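Notebook, Saturday, kit line bench

Third week with the arm cell running on the Harkuvance orders at Plirkside. Writing this down before the Monday crew comes in and the story gets retold.

Output for the week was 1,615 kits. The last full week by hand was 1,310. I'd put part of that down to Vultow finally shipping the trays with the right pocket depth, so I don't want the whole difference credited to the cell.

What changed for people, as far as I can tell:

Nobody on days does the peg loading for a full shift any more. The old rotation was two hours on, and people came off it rubbing their thumbs. Now the loading is one check per tray and the rest of the time goes to rework and labels. Two people have told me they like it. One said the day is longer when you are watching instead of doing, and I think that's fair. Break times are also messier, as the cell doesn't stop at 10 and somebody has to stay near it.

Pay grades are not settled. The operators now clear faults, which used to be a technician job, and the posting still says "packer." I raised it again on the Omoregie call and was told it would be looked at in June.

Faults: 5 stops on the night shift, all at the handoff. The arm lets go early and the part tips. Same place every time, so I don't believe it's random. Release delay is at 100 ms. Will try longer but only one change per shift, please, and write it on the sheet by the panel. Last week two of us changed it on the same morning and we lost the comparison.

Handoff work at the bench, gripper to gripper:

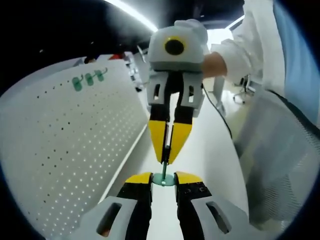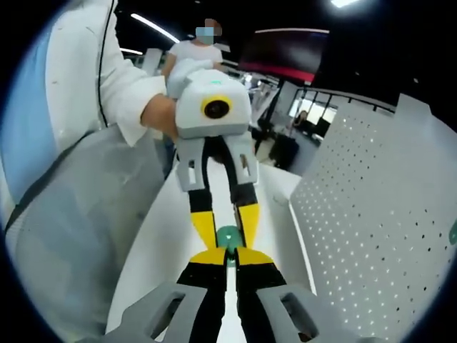 The point I keep coming back to is that the packers know things about the handoff that never made it into the work instruction. Ask one of them to pass a part and they hold on until they feel the other person take it. We wrote "release at position" and left it there. With a hand on the upper gripper and the teal peg hanging over the yellow tips of the lower one, you have to decide when to let go, and that decision is the bit we skipped. I want two of the day packers in on the next rewrite, on paid time and off the line – not squeezed into lunch.

To do:
Longer release delay, night shift first.
Get the fault sheet reprinted with a column for who cleared it.
Ask Vultow for spare trays, same pocket depth.
Chase the job title question before the June review.
Move the stool back to the cell, it has wandered off to labels again.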